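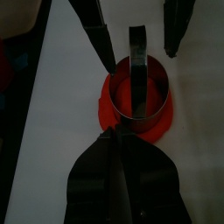 Red dough and a round cutter.

2025-02-19

I've been keeping a list of what we spend on food since April. The worst month came to $306, and most of it was small trips to Wemumby on the way home. Now I shop every 3 weeks for flour, rice, beans and oil, and get milk and greens in between. The limit is $200 a month. I went over it twice, both times on coffee. Next I want to find out if the Asamoah market is cheaper for onions. It's 4 stops farther on the bus, so I'd have to buy a full bag.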